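Write the Rest Position Down

Most bench rules for two-arm cells say a great deal about motion and very little about what the arms do when they stop. I think the order is wrong. At Barnix we reviewed our bench procedure in October and found six clauses on speed limits and one on parking. The parking clause read "arms clear of work." Jagadeesh Mudaliar and Lakshmi Murthy each read it aloud and then set two different poses.

A rule that two trained people can apply differently should be rewritten. A start pose needs joint values, a minimum clearance to the object, and a stated route for every cable, including the object's own. Cable routing is left out most often. A power lead is part of the workpiece as soon as it is plugged in, and it should be treated that way in the risk sheet.
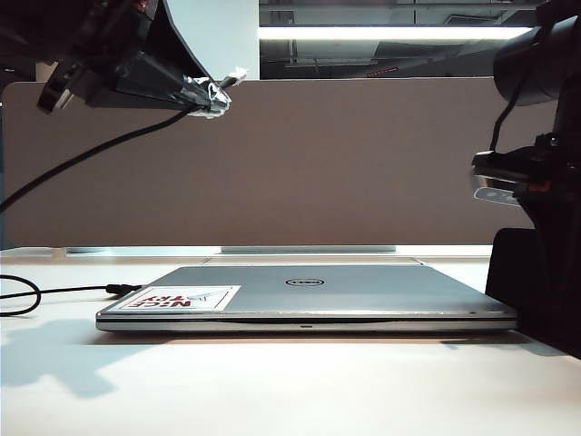

Two-arm bench with closed laptop, power cable connected at left.

Vimala Achari objects that fixed clearances slow changeover. They do, by four minutes on our bench. I accept the cost. Tape on a gripper tip should also be logged, with the date applied, as it changes both grip and reach. Our draft now has eight clauses, and two of them cover arms at rest.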